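3.2 Gathering the demonstrations

All of our examples come from simulated homes, and we should say a little about how we got there, as it shaped nearly everything that follows. We built the rooms in Carneo, a scene builder that lets us furnish a house in an afternoon, and then handed them over to Flatis, our recording tool, which keeps the arm's joint positions alongside the camera views. We were very fond of our first rooms (they were so tidy!), but a policy trained in them was lost as soon as a desk held more than a cup, so we started over with fuller ones.
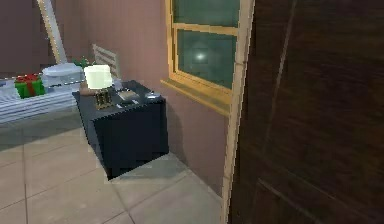
Each room was given its own lighting, and we left dim corners dim, hoping the learner would come to cope with shadow as patiently as a person does. Operators drove the arm by hand controller in sessions that ended by noon, before tired wrists could creep into the data.

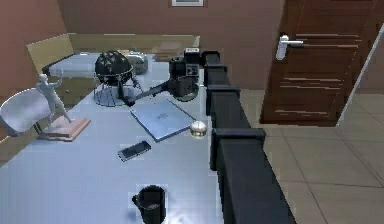

Figure 2. Two views from one of the Neneck rooms.

Altogether the Neneck set holds 2,000 demonstrations recorded in 22 rooms. We held back 315 of them for testing and kept a further 300 for tuning, and we never let the two mix. Clumsy attempts stayed in whenever the operator recovered, and we are glad of it now, for the Mbeki baseline, which we train on the same split in Section 4, seems to learn a good deal from watching a reach go a little wrong and then come right again.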